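# Small desk, too many plugs

Every storage blog promises that a basket and a cup will fix a desk. I've bought enough baskets to doubt it, so I went looking for the part those blogs leave out, namely the power strips. Kondine sells an 80-page planner on this subject. I read it, and cables get 2 paragraphs. 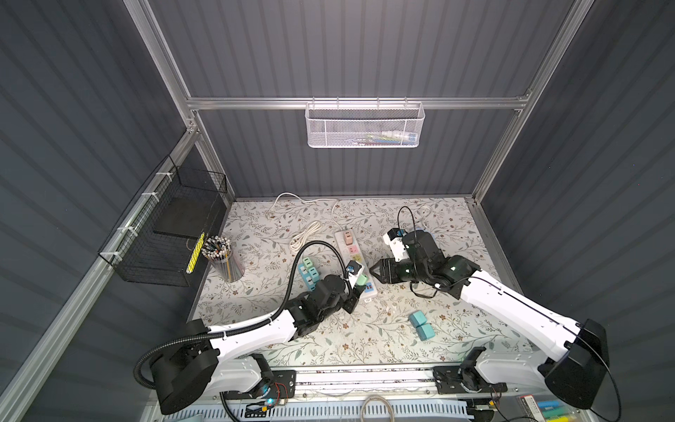
Hanging storage is the bit I'd grudgingly defend. A white mesh basket over a crossbar takes up no desk space, and a black wire one on the side wall costs you nothing but a few zip ties. Whether you'll ever look in either again is another matter. My own hanging basket went a whole January without being touched.

The clear cup full of pencils is fine. I don't know who needs that many pencils, but at least they're standing up.

As for floral mats, Brovard's catalog says a pattern "calms the work surface." I have my doubts. Leaves and little blossoms are pretty enough, and a white cord across them is still a cord.

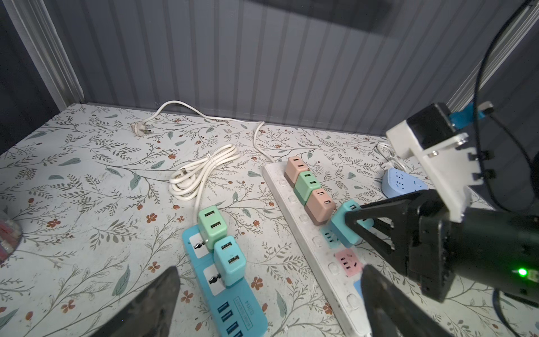

Colored charger cubes are sold as a way to tell your devices apart. Mint, teal and peach-pink look nice together – but buy two in mint and the system is already gone. A strip of masking tape with a name on it does the same job for pennies.

Twist ties I do trust. Coil the slack, tie it once, leave it. Barasa makes a cable box that hides the lot, and I sent mine back after 4 days, mostly over the lid.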